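Gernholm tool library to reopen in January, fees go up

Gernholm's tool library will open its doors again in January after a long closure over a leaking roof. New spot, new hours, and a higher fee for late returns.

The library has moved out of the old feed store on Kofler Street and into the ground floor of the Ploltier building, two blocks north. Rent is lower there, the town says, and there is a loading door at the back so people can pull up a truck for the bigger stuff. Parking is still tight.

Members can borrow the usual. Hand tools, tape, clamps, ladders, a few saws. The pressure washer is out for repair and won't be back untill spring.

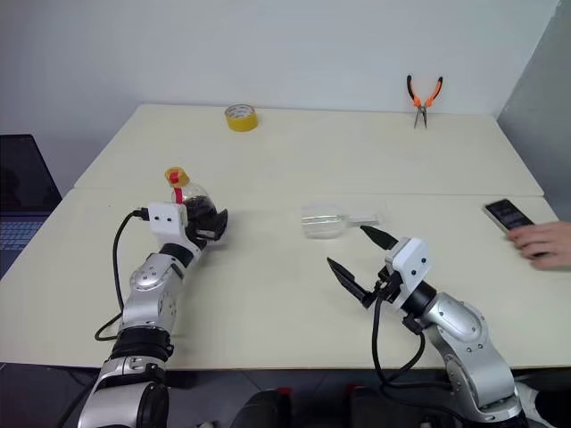 The catalog stands at 1537 items, up by 66 since the roof started leaking, nearly all of it donated. Most of the new items came from Dranari, the hardware store that closed over the summer and gave its rental stock to the town. Two tile cutters in there, also a floor sander that has a waiting list already.

Membership stays free for anyone with a Gernholm address. Late returns will cost $2 a day, double what it was. Power tools now go out for one week only – hand tools can still be kept for three. Renewals by phone or at the desk, no online system yet. The town had promised one and says it is still comming.

Opening hours have been the sore point. The old place was open mornings, which suited retired members and hardly anyone with a job. The new schedule runs from 3 p.m. to 8 p.m., and a petition to bring back at least one morning has picked up 300 signatures.

An opening get-together is planned for the first evening, with wine and snacks, doors at 6 p.m. No sign-up needed.
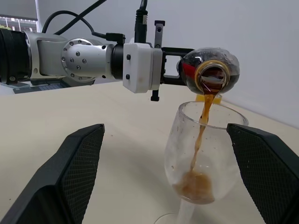 One member wrote in to say the evening hours are fine but the one-week limit is not. "I'm redoing a porch after work, a couple hours at a time. A week with a saw gets me maybe four boards. Then I bring it back and get in line again? Let people renew once if there's no one waiting."

The town says it will look at the loan periods again after the first few months. A single renewal is possible, it said, but only for items without a waiting list, and the desk would have to check by hand.

Anything borrowed before the closure can be returned at the new address with no late fee through the end of January. Several ladders are still out. Drop-offs go to the back door, ring the bell.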